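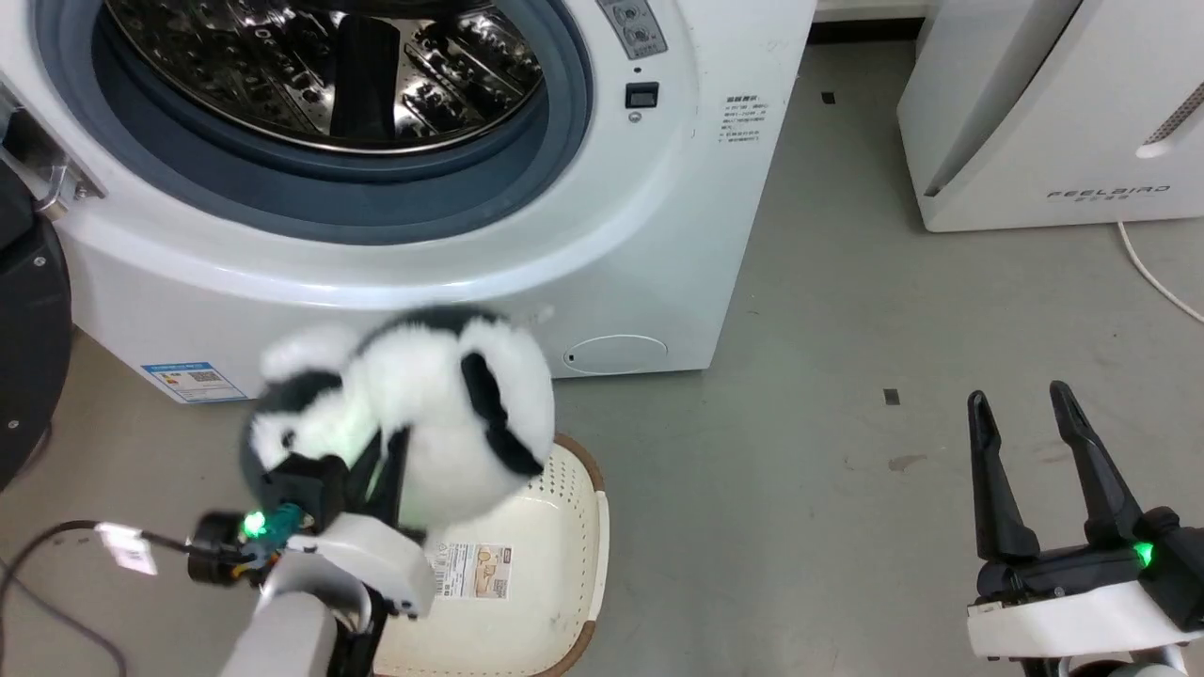 # Undcombe Court Reports

Text records of criminal court hearings in the Undcombe area, taken from local news reports and typed up by hand. Current release: version 2.

## Contents

| File | Rows |
|---|---|
| `hearings.csv` | 3382 |
| `defendants.csv` | 1456 |
| `check_sample.csv` | 500 |

Each row in `hearings.csv` is one hearing, not one case. A case that was put off twice has three rows sharing a `case_id`.

## Fields

- `case_id`: our own number, unrelated to the court's
- `stage`: first hearing, plea, trial, sentence, appeal
- `charge`: wording as printed in the report
- `held_at`: prison, hospital, bail or unknown
- `source`: Peng or Flunik (the two news archives used)

Names are replaced by codes. Anyone under 18 is left out, including victims.

## Known problems

`held_at` is unknown wherever the report doesn't say. Moves from prison to a secure hospital are often reported late, so the date given is that of the report.

Peng did not publish on a Sunday, and its Monday reports sometimes merge weekend arrests into one item. These were split by hand.
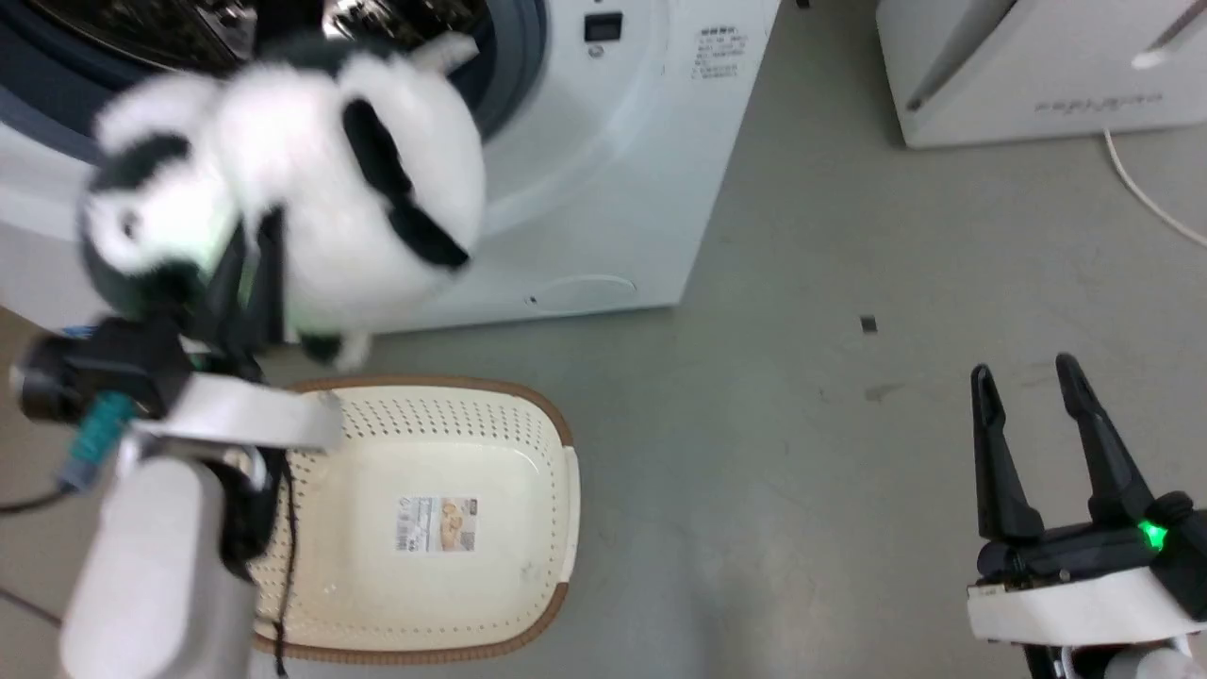
Châu Ông writes that `charge` should be read with care, as reporters shorten the wording and a dropped charge may stay in the text for weeks. A `charge_status` column has been asked for and is not in this release.

## Corrections

Send the `case_id` and a copy of the report to Dragica Tomić. Changes go into the next release. Older files stay as they are.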